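Arm bench check, August, with my comments

Shared workshop, back bench. Checked by me, Friday evening, with Efraín Mamani reading the list out loud and me doing the poking. The arm is the tabletop one we named Kavuvik, with the two-finger gripper and the little camera at the wrist. I've copied the list in the order we did it, which is a bit different from the order on the clipboard (the clipboard wants you to power up before you check the clamps, and I'm not doing that again).

Marks are OK, FIX, or WATCH. WATCH means I looked at it, didn't love it, and it can wait until the next check.

POWER OFF

1. Base clamps tight, both sides. OK
Got maybe a quarter turn out of the left one. Please don't use the handle of the big wrench on these, somebody has been leaning on it and the bench top has a dent now.

2. Bench doesn't rock. OK
It did rock, so I moved the folded cardboard from the back leg to the front leg and then it didn't. Wilson Cuadros has promised us proper leveling feet and I would like that in writing, Wilson!

3. Cable run, base to elbow. OK
No pinches, no shiny spots. The spiral wrap is holding up way better than the tape did.

4. Cable run, elbow to wrist. WATCH
With the elbow folded all the way in, the camera cable pulls snug. It isn't stretched, but I'd like more slack before we try any of the low reaches. I loosened one tie and slid it down. Look at this one first next time.

5. Gripper screws. FIX (done)
Hand driver only, just feel for movement. One of the screws on the finger linkages turned when I tried it, so I took it out, put a dot of threadlocker on it and put it back. The rest didn't budge. I wiped a line of paint marker across the ones I could reach so we can tell by looking if they creep, and then Efraín pointed out that I'd used the washable marker, so that line is going to last until the first sweaty thumb. New marker is on the shopping list.

6. Finger pads seated, clean, no tears. OK
Wiped both down with a barely damp rag. If you find glue on them, it's from the cardboard box experiment and I already said sorry.

7. Fingers move freely by hand. OK
Smooth open to closed. There's a tiny bit of side play at the tips, same as in the spring, and I can live with it.

8. Emergency stop button, mechanical check. OK
Pushes in, stays in, twists out. I also moved the button box to the front left corner of the bench because it had wandered behind the monitor, and a stop button you have to hunt for is just decoration. There's a square of yellow tape there now. It lives on the tape.

WORK AREA

9. Surface clear of tools, drinks, phones. OK
One coffee, mine. Moved.

10. Surface clean. WATCH
I swept it and there are still small dark specks and a scratch or a hair or something that I couldn't decide about. None of it matters for gripping, but Efraín has been using the overhead view to find block edges and he says specks confuse his script. I say the script should toughen up. We left it at WATCH.

11. Test blocks in decent shape. OK
The red cube is scuffed along its edges and still perfectly usable. Don't sand it, please, I want the sides to stay parallel.

12. Floor tape visible all the way around. FIX
The stretch by the drill press has been scraped off by the rolling cart. I ran out of tape halfway through replacing it, so there's a gap about as long as my arm. Until it's fixed, whoever is running the arm keeps an eye on that side. Deddale, the hardware place on the corner, has the wide kind.

POWER ON

13. Everyone behind the tape before the switch. OK
Two of us, both behind it, safety glasses on. Yes, glasses even for a little arm. It flung a washer once.

14. Homing run at low speed. OK
Went home on the first try with no grinding. The shoulder makes its usual whiny noise at the top and I've stopped writing that up.

15. Emergency stop, live check. OK
Hit it twice mid-move, once going up and once going sideways. It stopped both times and stayed stopped until I reset it. If it ever starts moving again when you twist the button out, pull the plug and text me, I don't care how late it is.

16. Speed limit set in the software. FIX (done)
Set to 300 when I opened it, which is fine for the demo routine and too fast for anybody learning. I put it back to 60. If you raise it for a job, put it back down when you're finished, pretty please.

17. Gripper opens and closes on command. OK
Several cycles with nothing in it, then on a foam scrap. No stalling.

18. Approach test with the red cube. OK
Fingers open, come in low and slow, stop before contact so you can look at the spacing. I like doing this with the cube turned on a corner, because that's how it ends up when people just drop it on the bench. Wrist camera was on for this one and I saved a shot for the binder.

19. Grip and hold. WATCH
Held the cube square-on with no trouble. Turned on the diagonal it twisted in the fingers before it settled. Go with square grips for class night, and I'll play with the wrist angle when I have a free evening.

20. Shut down, arm parked, plug out. OK
Parked low. Cover on.

STILL OPEN

Floor tape by the drill press (me). Permanent marker (me again). Camera cable slack (Efraín). Leveling feet (Wilson!!). Next check before the Fisbridge kids come in, and please write on the sheet even if everything is fine, a blank sheet just makes me do the whole thing over.
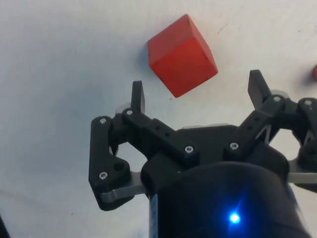 Item 18, wrist camera: gripper open at the red cube, no contact.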